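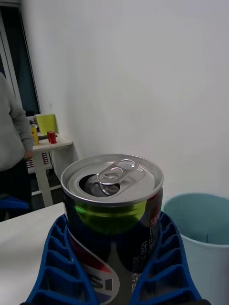 Baoshan Xiong

Eu já tinha bebido tanta Pepsi naquele mês que o meu dentista, se soubesse, mudava de país. Alguém tinha de esvaziar as latas, e a Bellamy só assinava o relatório se fossem latas verdadeiras, abertas à mão, com a argola levantada como a deixa uma pessoa que bebeu e se foi embora. Latas fechadas não serviam, latas cheias de areia também não (tentámos, e ela topou logo pelo barulho).

A pergunta era simples, pelo menos no papel que mandámos para Gondesmont: se mostrarmos ao braço 60 vezes como se pega numa lata e se deixa cair no balde azul, ele aprende a pegar em latas ou aprende a pegar naquela lata, naquela mesa, com aquela luz? Eu apostava na segunda hipótese. O Ostley apostava na primeira e dizia-o com a boca cheia, porque era ele quem trazia os salgados.

O método era meu e tinha a elegância de um horário de autocarro. Metade das demonstrações com a lata sempre no mesmo sítio, a outra metade com a lata onde calhasse. Depois treinar dois modelos iguais, um com cada metade, e pô-los a trabalhar sem lhes tocar. 50 tentativas cada um. Quem assistia tinha de ficar de pé ao lado, braços para baixo, calado. Eu era péssimo nisto. Falava com o braço o tempo todo - anda lá, filho, mais um bocadinho para a esquerda - e a Bellamy escrevia no caderno "operador interfere verbalmente", como se aquilo tivesse ouvidos.

O primeiro modelo, o do sítio certo, era uma maravilha enquanto a lata estivesse no sítio certo. Mexia-se depressa, fechava os dedos azuis no meio do alumínio, rodava para o balde e pronto. Eu já estava a escrever à minha mãe que ia ser famoso. Então a Bellamy empurrou a mesa com a anca, nem um palmo, e o braço foi fechar-se com toda a convicção em cima de nada. E levou o nada até ao balde! Abriu os dedos, esperou, voltou à posição inicial. Fez isto oito vezes seguidas e em nenhuma delas me pareceu triste, mas eu fiquei.

O segundo era outra conversa. Hesitava. Chegava perto, parava, recuava um bocadinho, como o meu avô a estacionar em Wolitville. Demorava quase o dobro do tempo e o Ostley já tinha ido buscar mais salgados quando aquilo finalmente se decidia. Só que pegava. Com a mesa torta, pegava. Com o estore meio corrido, pegava. Numa das vezes a lata estava tão encostada à borda que eu fechei os olhos, e quando os abri ela vinha no ar, direitinha, com a argola a brilhar.

Falhou também, claro, e foi aí que a coisa ficou interessante. Quase todas as falhas eram com a abertura virada para a câmara do pulso. Com a lata ao contrário, nada, uma beleza. Passei duas noites a rever as gravações até perceber que, nas minhas demonstrações, eu pousava sempre a lata da mesma maneira, com a abertura para mim, que é como a pouso em casa depois de beber. Tinha baralhado os sítios todos e esquecido a mão. O modelo tinha aprendido o sítio por onde eu bebo.

Contei isto à Bellamy às sete da manhã, aos gritos, pelo telefone. Ela ficou calada um bocado e depois perguntou quantas latas faltavam.

- Mais de 113 - disse eu, que já tinha feito as contas para rodar cada uma num ângulo diferente.

- Então é melhor começares a beber.

O Ostley ofereceu-se para ajudar, mas bebe com palhinha e a Bellamy achou que isso era mais uma variável. Abri a primeira ainda antes das oito, sozinho, com o braço parado na posição inicial à minha frente. Bebi metade. Pousei-a na mesa sem pensar e fui ver para que lado tinha ficado a abertura.

Para mim, evidentemente. Rodei-a um bocadinho com o dedo e carreguei no botão.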